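How to introduce a robot arm in a staff kitchen, and how to change the shifts around it

Author: Wagner Lins

I manage the breakfast service at Plallico, a company with two canteens and one small test kitchen. In May we began to use a robot arm for simple breakfast tasks. Before this I read many guides about how to program an arm, but I found very little about how to prepare the people who will work next to it. I write this tutorial for the person who has my kind of job: you are responsible for the kitchen and the schedule, and somebody else takes care of the software.

What you need before you start

A table which is used only for the robot tasks
A toaster with a mechanical lever
Bowls, cups and boards of the same type you use every day
One person from the kitchen team for each session, with paid hours for it
A notebook of paper (I will explain later)

Step 1. Write down the task as your people do it now

Do not begin with the robot. Begin with a person who makes the breakfast. Stand beside this person for one complete morning and write every small action. When I did it with Paiva, who has the early shift, I had on my list "make toast". After the morning, this one line became nine lines. She takes the bread from the bag, she checks that the slice is not broken, she puts it in the slot, she turns the knob, she pushes the lever, and so on. Some of the actions she did not know that she does, for example she turns a thick slice so that the crust is on the upper side.

Show the list to the person before you show it to anyone else. Paiva corrected two of my lines and she was right in both.

Step 2. Decide which actions stay with people

Take a pen and mark every action with P (person) or R (robot). Our first version was like this:

P: open the bag and choose the bread
P: put the slice in the toaster
R: push the lever down
P: take the toast out
P: butter, jam, and everything on the plate
R: move the bowl to the serving board
P: clean the toaster and empty the crumbs

You see that most lines have P. I had the wish to give more to the robot in the first month, and the engineer from Kureo, the firm which installed the arm, advised me to wait. It was good advice. Bread is soft and each slice is different, and the lever is always in the same place.

Step 3. Put the table in order

Choose fixed positions. The toaster goes in the middle of the table, with the lever on the side where the arm comes from. The board with the bowl and the cup goes on the same side, and the coffee maker goes behind, against the back of the table. Leave enough space between the toaster and the coffee maker for the hand of a person, not only for the gripper. Mark the positions in your drawing and hang the drawing on the wall of the staff room, so that the evening team puts everything back in its place.

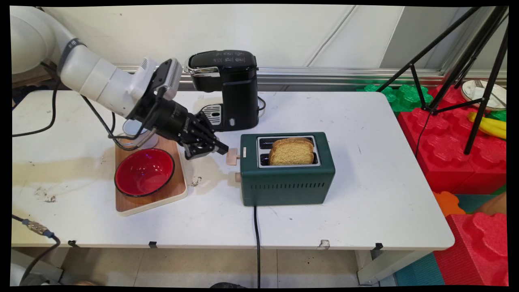

Power cords need a decision too. If the cord of the toaster goes down over the front edge, then the front is a place where people should not walk close. In our kitchen we changed the walking path and people now come to the table from the right. Write this in the drawing also.

Step 4. Do the first sessions without any customers

We planned 100 repetitions of the lever task before the first real breakfast. It sounds like a lot, but the movement is short. During these repetitions the person from the kitchen team sits near the stop button and writes in the paper notebook. I ask for three things in each line: the time, what went wrong, and what the person did about it. If nothing went wrong, a small check mark is sufficient.

Why paper? The system has its own log, called Skoltetel, and it records everything the motors do. But it does not record that Paiva had to pull the slice a little higher with her fingers, or that she was afraid for the bowl. These notes were more useful to me than the log when I made the schedule. At the end we had 749 lines in the notebook for all tasks together.

Step 5. Change the schedule, and talk before you change it

This is the step where I made my biggest mistake, so please read it slowly.

When the lever task was working well, I removed half an hour from the early shift. On my paper it was logical. For the team it was a shock, they learned it from the printed schedule and they thought the next half hour would go in June. I had to put the time back and start again with a meeting.

What I do now is the following:

First I tell the team which task is tested and for how long.
Then I ask what they would like to do with the free minutes. In our case they wanted to prepare the fruit without hurry, and to have a real coffee break at half past nine.
After this I write the new schedule together with two persons of the shift.
The total of paid hours does not change in the first three months. I asked for this in writing from my own manager.

The work becomes also different, not only shorter. Before, the early person was moving all the time. With the arm she must sometimes stand and watch, and this is tiring in another way. We rotate the watching place and no one keeps it for the whole morning.

Step 6. Train everybody, also the ones who do not want it

Plan short trainings with a maximum of four people. Each person should push the stop button by own hand, start the arm again, and do the lever task once manually to feel that they can continue the breakfast without the robot. One colleague told me he would never touch it. I did not insist on the starting part, but the stop button is obligatory for all who enter the kitchen.

Use everyday words. In the manual it is written "end effector" and in our kitchen we say "the hand".

Step 7. Keep a plan for the bad morning

The arm will have a day when it does not start. Our plan is one page and says who makes the toast, from which time, and which item we take off the menu if there is a long line. Up to 300 people can come on a busy morning, and they do not want to hear about a calibration.

Practice the plan one time per month with the arm switched off. The new colleagues need this practice the most, as they never learned the breakfast without it.

Common problems

The bread is too thick for the slot. Change the supplier setting or slice it yourself. Do not ask the robot team to solve a bread problem.

The arm stops before the lever. Check first if the toaster was moved during the cleaning. With us it was the reason most times.

People put their own cup on the robot table. We made a shelf for the cups near the door, and after this it happened less.

The notebook stays empty. Ask the person directly after the shift, and write it for them. Some people prefer to tell you and not to write.

If you use this in your own kitchen, I would be glad to read how you divided the P and the R, especially for the eggs. We did not start with the eggs yet.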